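Notes for the sorting talk, 16 slides, keep it loose. Water on the left of the lectern this time, please, me.

**Opening**

Hello, thanks for coming, I'm the one who wrote to all of you about the parts shelves (sorry, it was a long email!). Ask who has hunted for a lid or a cable in the last week. Wait for the hands. Then tell the Dakalach story, the short version, where I spent a whole lunch looking for a bag of hooks and found it under my own coat.

**Why two baskets**

So when we moved into the Eltden building I had a grand plan with 167 labels. Lovely labels! I printed them all and we used up to 4 of them. What people did, every single day, was put things into "goes back" and "don't know". That's a two-basket system, and it had grown up without me.

Pause here. Let them laugh or not. 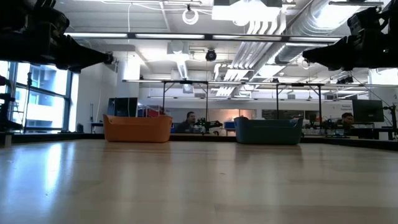
The colours matter more than I expected. Orange for "goes back", dark green for "don't know", and you can shout "orange!" across a room to someone with their hands full and they'll get it. Maxence Hervieu wanted lids and I said no, and I'd say no again, because a lid is a place to put things on top of. (He may be in the audience. Wave if so.)

Shallow ones, too. With a deep tub you only ever see the top layer and the rest turns into a sort of compost. Leave a gap between the two as well, or things get dropped on the join and slide into whichever side they fancy.

**The table**

Keep a big clear stretch of tabletop in front. I tip the "don't know" basket out there at the end of the day and go through it, and it takes me less time than making tea. If it takes longer, something has gone wrong upstream, usually with me.

Skip the Skometti shelving bit if we're past the halfway mark. It's only prices and grumbling.

**Questions I always get**

- What about small screws? A jar. Put the jar in the basket.
- Who empties it? We swap every 2 weeks.
- Does it work at home? Mine does, my sister's didn't.

Then hand over to Urbonaitė for the storage labels demo, and remember to give back the clicker.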